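From: Sioned Edwards
To: shared-kitchen list
Subject: Re: [shared-kitchen] Layout of the long table at Jeltthorpe

Jhonatan Benavides wrote:

> I went through the layout note for Jeltthorpe and have three questions before
> I copy it for Ernthorpe.
>
> 1. The note says everything goes to the perimeter. Our table is 80 cm deep.
> Does the rule still hold, or do we lose too much at the back?
> 2. Mugs. We have a flat shelf rack and people stack them. Is the tree worth
> the change? It looks like it holds fewer.
> 3. Is the toaster oven supposed to stay out permanently? Ours goes back in a
> cupboard after use and the cupboard hinge is going.
>
> Also, the Yoshida sheet you attached has two different depths for the same
> table. Which one is right?
>
> Jhonatan

Answering in order, with the depth question first because the rest depends on it.

**Table depth.** 85 cm is correct for Jeltthorpe. The other figure on the Yoshida sheet is the old table, which went to Wultarach in December. I have struck it out in my copy and will send a clean one when the rest of the sheet is checked. The height column has not been verified either, so please don't order anything from it.

**1. Perimeter rule.** It holds at 80 cm. The rule is that the middle of the table is a work area and has nothing stored on it, including items that are "only there until lunch." Storage goes along the back and down the two sides. On an 80 cm table I would keep the back row to small footprints: the mug tree, jars, the utensil pot if you have one. Anything deep goes on a side, where it takes length and leaves the depth alone.

For the side zones, the test I use is a full-size cutting board. Set it down in the middle, turn it through a quarter turn, and see what it touches. Move whatever it touches. Repeat with the board you use for bread if that one is longer. 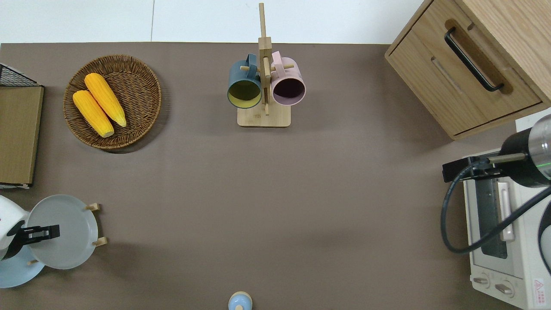
The produce basket is the item most likely to drift inward, so give it a fixed place and tell people where it is. We use a shallow round wicker one. Shallow is deliberate. With a deep basket the bottom layer is forgotten, and in a shared kitchen that means onions nobody claims. Corn on the cob, squash and similar go in the basket only if they are for that day. Otherwise they belong in the refrigerator with a name on them. Shake the basket out over the sink when it is empty. Wicker holds onion skin and corn silk in the weave and a cloth doesn't get it out.

**2. Mug tree.** Yes, fewer mugs, and in my view that is acceptable. The case for it is footprint. A tree needs a small square of table, and the mugs hang over space you weren't using. Points to watch:

- Hang in opposite pairs. A tree loaded on one side will tip when someone pulls a mug off the other.
- Hang by the handle and push the mug in toward the post. A mug left at the end of a peg is the one that gets knocked.
- Wide mugs will meet at the rim across the post. Tolerable with two, but with a full tree they chip. Put the wide ones on the lower pegs, or keep them in the cabinet.
- Dry them first. Water runs down the post and sits in the base, and an untreated wooden base will go gray.

If you regularly need 12 mugs out at once, keep the shelf rack and don't bother with a tree. If the usual number is 8 or below, the tree plus a cabinet shelf for the overflow will do.

**3. Toaster oven.** Leave it out. It is heavy enough that moving it twice a day will finish your hinge, and people put it away before it has cooled. It needs a side position, near the outlet, with the clearance its manual asks for on the vented sides. Keep cardboard, paper towels and the produce basket on the other side of the table. Empty the crumb tray weekly — this is on our rota and still gets missed, so I would put it on yours as a separate line instead of under "general wipe-down."

Two further items not in your message.

Drawer clearance: before fixing the position of anything near a cabinet, pull every drawer fully open. At Jeltthorpe we had to redo one side after finding that a drawer would open only part of the way.

Marking: I tried masking tape outlines for the storage zones. They lifted at the corners within a month and left residue. Small labels on the items themselves have lasted better. I can send the label file if Ernthorpe wants the same wording.

Please send the outlet positions for your table when you have them. I can't suggest a side for the oven without those.

Sioned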